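Print this page | E-mail this thread to a friend

Simulation and Training Kits > Reviews and Grumbles

Preda kitchen pack – worth the money?

solderfumes wrote:
Has anyone here paid for the Preda kitchen pack? Relesby want 3000 for the full licence and I have to justify it to a man who thinks two arms in a pretend kitchen is a computer game. We'd be using it for tidying and sorting practice, two arms, wrist views included. The sales page is very keen on the word "seamless", which put me off my lunch.

gantry_gus wrote:
We've had it since November. Short version: decent clutter, dull manual. The worktops come with the sort of rubbish people really leave on them, so your arm gets to worry about a pen on marble instead of yet another coloured cube.
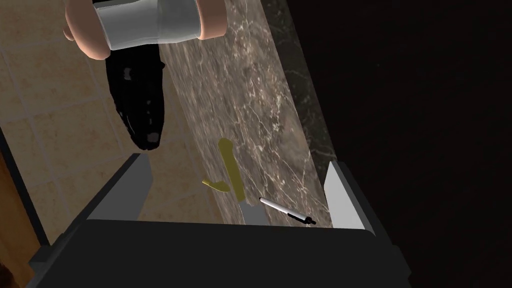

My main moan is the lighting. Some corners go so dark you could lose a fridge in them, and the setting to lift it is buried 3 menus down under "Ambience". I'd still buy it again, though possibly with somebody else's budget.

m_tolliver wrote:
I wouldn't. Sunidis do a kitchen set for 2000 and the support desk answers in the same week you write. The Preda objects are nice to look at but some of them are flat, stiff things with no give at all. Try teaching a grip on one and then meet the real article. Ours went through fruit like a bailiff.

gantry_gus wrote:
That's your grip force settings, with respect. Page 4 of the dull manual.

m_tolliver wrote:
With equal respect, I've read page 4. It says "adjust as required".

Abdelilah Abdelaziz wrote:
I run both at work, so I can be rude about each of them. Sunidis is tidier and easier to get going. Its kitchens also look as if the owners have moved out. Preda will put a whale on the worktop and a bin bag down to the right of it, and then expect your planner to have an opinion.

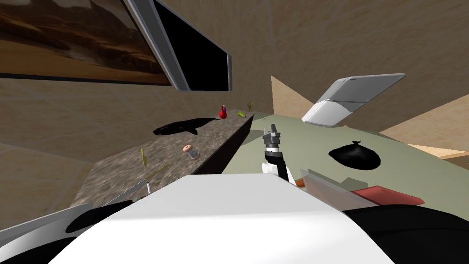 What I'd check before paying is how your own arms behave in their own view. Ours took up so much of the picture at times that the software spent its mornings studying its elbow. Relesby will send a trial if you ask by e-mail. Ask twice.

solderfumes wrote:
Thanks all. Does the trial have the two-arm set-up, or is that extra?

Abdelilah Abdelaziz wrote:
It's in there. Saving your own layouts is the bit they hold back.

joinery_jo wrote:
Joleson used to do a cheaper one, didn't they?

m_tolliver wrote:
They did. It had one kitchen and the drawers were painted on.

solderfumes wrote:
I've asked for the trial. First e-mail sent, second one drafted.

Contact the moderators | Copyright July 2018, the forum and its posters | Back to top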